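We use cookies to remember your settings and count visits. By continuing to read you accept this. Manage preferences

Notes from the Grerkon bench

22/08/2018

The Grerkon project at Purkitz has moved on to its second set of tasks, and most of August has gone into recording examples for it. This item covers how the recording is done, what changed since the first set, and what we would like from other groups before the next one starts.

The first set was plain pick and place. An operator drove the arm by hand controls, picked up a part, put it down somewhere else and ended the recording. The learning system did well on those, and that told us little, since almost any grip on those parts was a good grip. The second set uses open parts: pieces with a rim, a step or an opening, where the fingers have more than one place they could go and some of those places are wrong.

Magnus Strachan runs the recording sessions. He keeps them to 30 examples and then stops, even if the operator wants to carry on. In July we let people go longer, and the later examples were noticeably worse. Operators had started to take the same path every time. The system learned that path and then had trouble when a part was turned a little to one side.

So the start position now changes for every example. Magnus has a printed sheet with 15 positions and goes down it in order, twice. Some of them are awkward on purpose. If the operator misses the grip, the recording is kept and marked as a miss. If the operator misses and then recovers, it is kept and marked as a recovery. We threw both kinds away in the first set and we now wish we had them.

The wrist camera is the main input for this set. The view from it is narrow, and close to the part it gets narrower still. With a white triangular part, the rim and the step inside it take up much of the view, with a black background behind and a square marker showing through the opening. The two fingers come in from the lower corners. 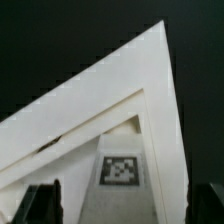 Reading time: 4 min

White parts on black are easy to find and harder to judge. The outside edge gives strong contrast, but the inner step is white next to white, and the only clue to its depth is a thin line of shadow. Sihan Zou, who trains the models, asked for the bench lamp to be moved between sessions so that the shadow does not always fall on the same side. We tried three lamp positions and kept two. The third washed the step out so badly that the operators could not see it either.

There was a long discussion about the markers. They are useful to us for checking where things are after the fact, and the calibration script needs them. The worry is that the model will learn to go to the marker and ignore the shape of the part. Sihan's answer is to record some sessions with the marker covered and compare. Seven sessions have been done that way so far. It is too early to say anything firm - the covered set is small and two of the sessions had a timing fault.

That fault deserves a word of warning for anyone using the Vastix logger. If the logger is started before the arm controller, the camera frames and the arm positions drift apart over the session. Nothing shows on the screen. Start the controller first, wait for the ready message, then start the logger. We lost about 17 examples to this before Magnus noticed that the gripper commands were arriving late in playback.

Labeling has been cut back. Operators used to type a sentence after each example, and by the end of a session the sentences said "same as before." Now there is one key for a clean grip, one for a miss, one for a recovery, and a free text box that can be left empty. Anything odd about the part itself, such as a worn rim or a split, goes in the session notes and is not a reason to stop. The system will meet worn parts later and may as well meet them now.

Storage is still on Gu, under the project folder, with one directory per session. Please copy before you open anything. The playback tool writes its own index file and has twice replaced the original.

For the next set we need two things. The first is operators who have not used the arm before. New people move differently, and we want that in the data. A short practice run comes first and does not get recorded. The second is parts. If your group has small open shapes that you can spare for a few weeks, in any color, Magnus would like to see them. Write your group name on the bag and leave it on the shelf by the Grerkon bench.

Sihan will send round the comparison of covered and uncovered markers when the remaining sessions are in.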